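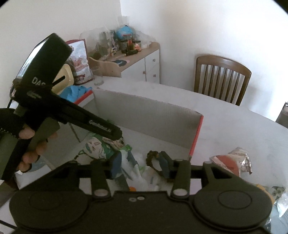
Zwei Handgreifer am Tisch, beim linken liegt die Hand am olivgrünen Griff.

Monsterfilme gegen den Strich sehen: eine Anleitung für Misstrauische

Dass jedes Ungeheuer auf der Leinwand "für etwas steht", hört man inzwischen in jeder Einführung. Mal ist es die Bombe, mal der Kapitalismus, mal die Mutter. Manchmal stimmt das sogar. Oft hat jemand aber nur den Pressetext gelesen. Wer eine solche Deutung prüfen will, kann so vorgehen.

Schritt 1: Erst schauen, dann lesen
Keine Kritiken, keine Interviews, kein Bonusmaterial. Der Film läuft einmal komplett durch, ohne Pause und ohne Telefon. Danach 3 Sätze aufschreiben: Was will das Monster, wer hat Angst davor, wer verdient daran?

Schritt 2: Die Behauptung notieren
"Der Film verarbeitet ein Trauma" ist zu weich, das passt auf alles. Besser: "Der Film gibt der Fischereibehörde die Schuld." So ein Satz kann falsch sein, und damit lässt sich arbeiten.

Schritt 3: Gegenbelege suchen
Beim zweiten Durchgang nur Szenen notieren, die nicht passen. Bei "Die Flut von Flidcombe" (85 Minuten, gefühlt deutlich mehr) war meine schöne Umweltthese nach dem ersten Drittel erledigt. Das Wesen kommt aus dem Stausee, lange bevor die Fabrik überhaupt gebaut wird. Im Begleitheft von Bovel steht trotzdem "Öko-Parabel".

Schritt 4: Die Entstehung prüfen
Jahreszahlen helfen nur, wenn man weiß, wann das Drehbuch fertig war. "Sament" kam im August ins Kino und wurde sofort als Kommentar zu einem Unglück vom Frühsommer gelesen. Da war der Film längst abgedreht.

Schritt 5: Das Monster austauschen
Man ersetze es in Gedanken durch ein Erdbeben. Bleibt die Deutung stehen, dann hängt sie an den Figuren, und über das Monster ist noch nichts gesagt.

Was am Ende übrig bleibt, passt meist in einen Absatz. Mehr als 500 Wörter pro Film schreibe ich selbst kaum noch.

Zum Üben eignet sich "Simanjuntak", am besten in der langen Fassung. Den Audiokommentar bitte erst nach Schritt 5 einschalten.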